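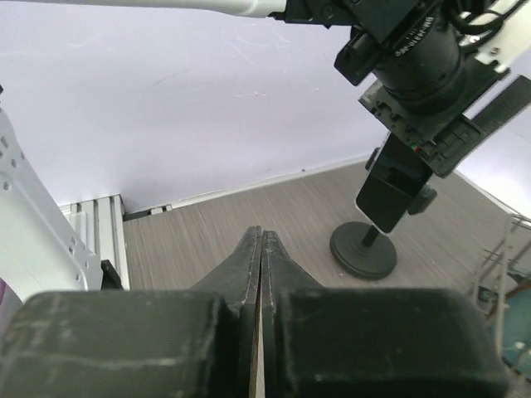
Gray floor and white baseboard, gripper closed.

Labels for a preschool block area -- words, pictures or both?
Posted by Seren Landeg, Jan 17, 2026

I'm redoing the signs in my block corner at Harkville. I have 2 groups, threes and fours, who share the room. The old labels were words only and the kids ignored them. Should I put a photo with each word, or will the fours stop looking at the letters? I also can't decide on print size. The Yorath set I was looking at comes in 85 point.

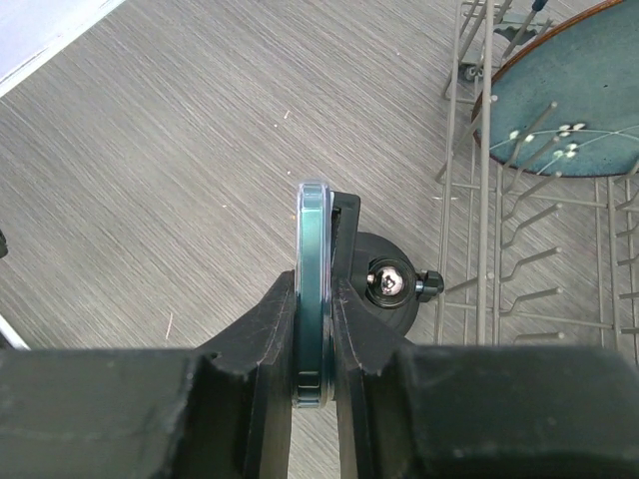

Budget is small and I would like them up before March. Laminating is fine, we have a machine.

Mhairi MacKinnon
Do both. Put the picture on the left and the word on the right, in lower case, and keep it the same on every shelf. My fours still read the words. 85 point is OK for shelf labels, but the big sign over the area needs to be more like 400. Tape them at child height, which people forget.

Dexter Aquino
we just use drawings the kids made. free
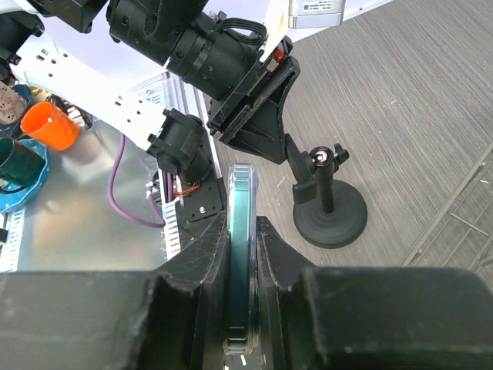
only thing is they fall off, so use the clear contact paper and go past the edges. Laminated ones curled on us.

Tegwen Foulkes
I agree with Mhairi, except I'd start with six or seven words and add more later -- a full wall of them is too much for threes.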